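Hearing after 60: why the test in the quiet booth misses the dinner table

Sep 13, 2018

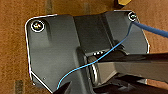

Maribeth Ambrosio has been fitting hearing aids in the same two-room office in Pralteck since she finished school, and she talks fast. I got forty minutes between appointments. She ate a sandwich through most of it.

First thing I asked was what people come in complaining about. Volume? No.

"They say everybody mumbles," she said. "Husband mumbles, the grandkids mumble, the guy on TV mumbles. They don't say 'I can't hear.' They can hear fine. It's the words that get lost."

Age-related hearing loss tends to start with the high pitches, she explained, and that's where a lot of consonants live. S, F, TH. The vowels come through loud enough, so you know someone is talking, and your brain fills in the rest. Sometimes it fills in wrong. She had a patient argue for a week over whether his daughter was moving to Gevent or getting a vent fixed.

Then put that person in a restaurant. Hard floor, music, six tables going at once. "That's the first place it falls apart," she said. "Long before the phone. Long before church."

So does the regular test catch it? Partly. The standard one is beeps in a quiet booth, you press the button when you hear it. Useful, she says, and she wouldn't skip it. But plenty of people do okay on the beeps and still can't follow a dinner. She also runs a speech-in-noise test, sentences read over a babble of other voices, and you repeat what you caught.

"Ask for it," she said. "If nobody offers, ask. Tell them noise is your problem. It doesn't take long, we're talking minutes."

I asked about waiting. My own father waited, I told her, until my mother quit talking to him at breakfast. She laughed and put the sandwich down.

"Years. People wait years. They come in and the wife has a list." By then, she said, they've often stopped going places. Card night goes first, then the big family meals. They tell her they got tired of crowds. Might be true. But when she asks a few more questions, it's that they were working so hard to keep up that they went home with a headache.

Her office keeps its own records, and last year she went back through them. 376 first visits. She looked at how many had come in on their own, with no spouse or kid pushing. She wouldn't give me the number, said it would embarrass people, but it wasn't most.

On the aids themselves she was more careful then I expected. They help, they help a lot of people, but they don't hand you back the ears you had at 30. The first weeks can be rough. Paper bags are loud. Your own chewing is loud. She starts new wearers at home, 2 hours a day, quiet room, someone they know talking to them. Then longer. Then the grocery store. Restaurant last.

"The ones who quit are the ones who wore them to a wedding on day one," she said.

Cost came up, of course. Prices are all over the place, and she tells people to get it in writing what's included: the fitting, the follow-up visits, the trial period, what happens if you lose one. She's seen cheap amplifiers for under $200 and doesn't sneer at them, but they make everything louder, the clatter too. Get tested before you buy anything. Could be wax. She said this three times. "I have cleaned out ears and sent people home happy, no sale."

One thing she wanted in here, and I promised. Sudden loss in one ear, over a few hours or a day or two, isn't aging and isn't something to sleep on. Call a doctor that day. Same for dizziness that comes with it, or drainage, or pain.

And for families? Face the person. Don't shout from the kitchen. Say the name first, then the rest. If they miss it, change the words instead of repeating the same ones louder. Turn the TV off, not down. At a restaurant get the booth in the corner and put them with there back to the wall, or the noise behind them if that's what works with their aids, it varies, try both.

She does a free evening at the Meireles library in March, question and answer, no selling. Last time the heating fan was so loud that half the room couldn't hear her. She made them all move up front and kept going.

Her next patient was at the door by then. A man in a Gridetti cap, with his wife. The wife did have a list.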